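Projet de club : ranger quatre bananes dans une corbeille, le bras rate toujours la dernière

Posté par Clive Marsden dans Robotique scolaire et clubs, le 30 décembre 2018

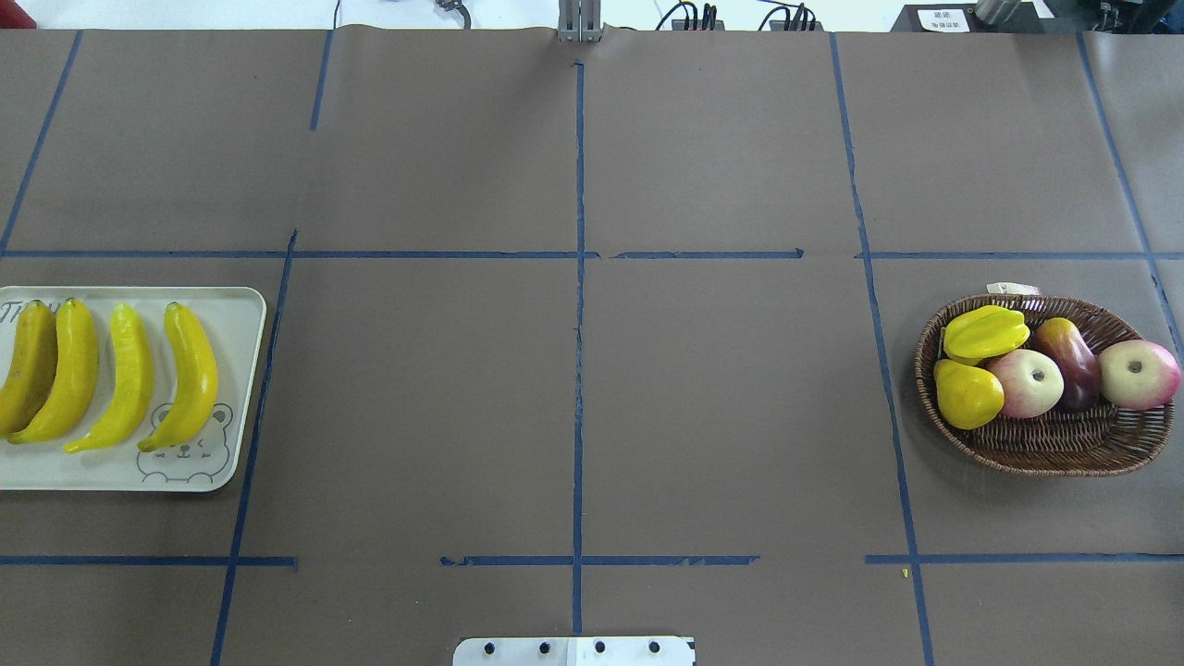
Notre plan de travail : bananes sur le plateau à gauche, corbeille à droite.

Bonjour à tous,

J'encadre le club robotique du collège Hatgate, 11 élèves, et nous préparons la rencontre inter-clubs de Geltlow en janvier. L'épreuve que nous avons choisie consiste à prendre les bananes factices une par une sur le plateau blanc et à les déposer dans la corbeille en osier, où il y a déjà d'autres fruits. Les élèves ont baptisé le programme Ana.

La table est couverte de papier kraft et quadrillée au ruban de masquage bleu foncé. Le ruban sert à noter les positions de départ. Certaines lignes sont de travers et il manque un morceau sur celle du bas, mais on s'en sert quand même comme repères.

Le problème : les trois premières bananes passent presque toujours. La dernière, celle qui est la plus à gauche, est manquée une fois sur deux. La pince se ferme à côté, ou elle attrape la banane par la pointe et la lâche en route. Sur 68 essais notés dans le cahier, presque tous les échecs concernent cette banane-là.

On a déjà essayé de ralentir le mouvement et de changer l'ordre de prise. Pas de différence nette. Est-ce que ça vient de la caméra, de la couleur du fruit, de la position du plateau ?

Merci d'avance.

Ashley Cheetham

Bonjour Clive,

Je commencerais par le plateau. Sur ta photo, la banane de gauche est coupée par le bord, et le plateau aussi. Si le programme reçoit la même vue, il calcule le centre du fruit sur la partie visible, donc trop à droite. Ça correspond bien à une pince qui se ferme à côté.

Décale le plateau vers la droite jusqu'à le voir en entier. Tu as de la place, le milieu de la table est libre. Ensuite, colle deux petits bouts de ruban aux coins du plateau pour qu'il revienne au même endroit à chaque séance. Chez nous il se déplaçait d'un doigt entre deux groupes et on perdait une heure à chercher l'erreur dans le code.

Deuxième chose, la teinte. Celle de gauche tire sur le doré orangé alors que les deux de droite sont jaune citron. Si vous filtrez par couleur avec un seuil réglé sur les plus claires, elle risque d'être mal détourée. Fais afficher le masque à l'écran pendant un essai, tu verras tout de suite.

Pour la corbeille, attention aussi à la poire jaune et à la carambole. Elles sont jaunes elles aussi, donc limite la recherche à la zone du plateau — sinon le programme finira par vouloir reprendre un fruit déjà rangé.

pilkington_atelier

Vérifie les piles de la télécommande. Nous c'était ça.

Marcheur1934

D'accord avec Ashley pour le cadrage. J'ajoute l'angle du poignet. Si vous autorisez 360 degrés de rotation, le programme peut choisir une prise retournée et attraper le fruit par la pointe. Limitez à un demi-tour, ça suffit largement pour des bananes posées côte à côte.

Et faites des séries où il n'y a que la banane de gauche sur le plateau. Si elle passe bien toute seule, c'est que les voisines gênent la pince.

Clive Marsden

Merci. Pas de télécommande chez nous, tout part de l'ordinateur. Je déplace le plateau à la prochaine séance, sans toucher au reste, et je regarde le masque avec les élèves. La rotation du poignet n'est pas limitée du tout dans Ana, on le fera dans un second temps.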